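Wanted: people who don't believe our grasp numbers

Favau is looking for paid participants, and one part-time test lead, for a comparison of two-handed robot controllers in simulation. The work runs through August at our Istmont office, with remote days possible for anyone whose connection can take it.

The background is short. Two controllers, Hakport and Lagman, both claim to pick up small objects with a pair of five-fingered hands and put them in a bin. Both come with videos. We have watched a lot of these videos over the years and have learned to ask how many takes were thrown out. The developers of each controller have sent us success rates, and we can't reproduce either of them. It may be our setup. It may be their idea of success. We would like to find out before anyone here signs an order for real hardware.

What participants do

You will run 432 trials over the month, split between the two controllers. Each trial starts from a saved state and ends when the object is in the bin, on the floor or stuck. You score it by hand on our sheet, and a second person scores the same recording without seeing your marks. When the two of you disagree, we keep both scores and publish the disagreement.

You will also teleoperate some trials yourself with tracked gloves. We want a human baseline, and so far the only one we have comes from Ronja Eide, who built the test bench and has had far too much practice on it.

Who should apply

You don't need a robotics degree. You do need patience, decent notes and a willingness to write "failed" when something almost worked. Experience with quality inspection, lab work or game testing is useful. If you have worked for the developers of either controller in the past two years, please tell us; you may still take part in teleoperation but you can't score.

The test lead should be comfortable with Python and with physics engines, including the ways they cheat. Contact settings that make a ball stick to a palm are the sort of thing we expect you to catch in the first week.

Pay and terms

Participants receive $2000 for the full month, with $1000 paid at the halfway point. If you leave early, you are paid for the trials you finished. The test lead is on a separate hourly contract, discussed at interview. No bonus depends on how either controller scores.

What we won't promise

A good result in simulation tells you little about a warehouse, and our report will say so on page one. We also can't promise there will be a winner. Princess Galang, who handles the statistics, has already warned us that the difference may be too small to mean anything.

To apply, send a page about yourself to Jocelyn Yap at Favau, along with one published robot demo you found unconvincing and your reasons. Interviews are held by video after 5 p.m.

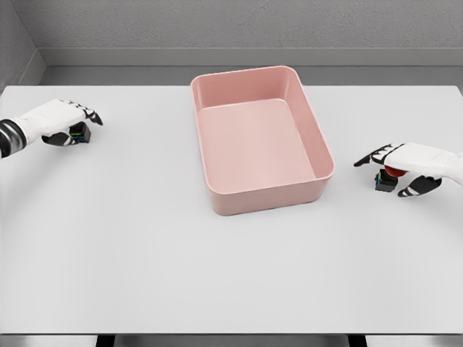
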